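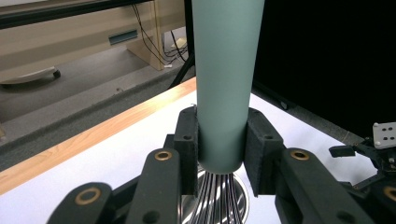

Tandby opens its kitchen skills collection to outside contributors

16 March 2026 - Tandby, the company behind the Duda hand-held gripper, announced today that it is opening its kitchen skills collection to contributors beyond its own staff. Home cooks, culinary students, retired bakers and anyone else who is comfortable around a mixing bowl can now apply to come in, pick up a pair of grippers and spend a few hours doing the sort of ordinary kitchen work that robots still find surprisingly hard.

The collection is called Aron, and it began in January with 11 people, all of them Tandby employees and most of them, by their own cheerful admission, not very good cooks. They whisked, scooped, stirred, poured and put things back where they came from, and they did it again and again while the camera on each gripper recorded what the tool was doing. Those recordings are the examples from which Tandby's learning system, Bhat, works out how to carry out the same tasks with a robot arm.

"We started with ourselves because we were the people in the building," said Lavanya Kotian, who leads the Aron collection. "After a few weeks I could tell who had made a recording just by watching the whisk. I hold it very upright and I go too fast. If the system only ever learns from a handful of us, it is going to pick up our habits, and some of our habits are frankly terrible. I would love for it to learn from somebody who has been making pancakes for their grandchildren for thirty years."

The first open round covers 52 tasks, all of them done on a tabletop with everyday utensils and bowls. Some are very short, such as lifting a whisk out of a steel bowl and laying it down beside the bowl. Others take a few minutes from start to finish and ask the contributor to use both grippers, one to steady and one to work. Tandby is hoping to gather 700 recordings of the whisking tasks alone, and another 600 of the pouring and scooping tasks, before the round closes.

Whisking gets the largest share because it brings together several things that are difficult to learn from only a few tries. A whisk handle is smooth and often round, so it likes to turn in the grip. The wires flex and catch against the side of the bowl. Polished metal throws back reflections that change with every small movement of the hand, and a camera sitting on the gripper sees all of them. A person sorts this out without giving it a moment's thought, and it is exactly that unthinking skill that the team is hoping to record.

Contributors don't need any experience with robots, or with computers for that matter. Every visit begins with a short practice period, in which newcomers open and close the gripper, get used to its weight and pick up a few utensils simply to see how it feels. A member of the Aron team stays nearby the whole time to reset the table between tries and answer questions. Mistakes are welcome too - a dropped spoon or a slipping handle is kept and labeled as such, so that Bhat can also learn from the recoveries that follow.

"People come in a bit nervous that they will do it wrong, and I always tell them to just cook the way they cook," said Yareli Arriaga, who runs the practice periods and trained as a pastry chef before joining Tandby. "The gripper feels strange for the first few minutes, a little like eating with chopsticks for the first time, and then your shoulders come down and you stop looking at your hands. That is when the good recordings start. We have had some lovely conversations over those bowls, too."

Contributors are paid for their time, including the practice period. The gripper cameras point down toward the work, and sound is not recorded. Anyone who takes part may ask to have their recordings removed at any time before the round closes, and no names are stored alongside the recordings themselves. Left-handed people are especially encouraged to apply, as the early recordings lean heavily to the right.

Visits can be booked for mornings or afternoons, and people are very welcome to apply together with a friend or a family member. Applications are open now through the Aron page on the Tandby website, where there is also a full list of the tasks and a short guide to using the gripper.

About Tandby

Tandby designs hand-held grippers and learning software for household robots. Its products include the Duda gripper and the Bhat learning system.

Press contact: Lavanya Kotian, Aron collection lead, Tandby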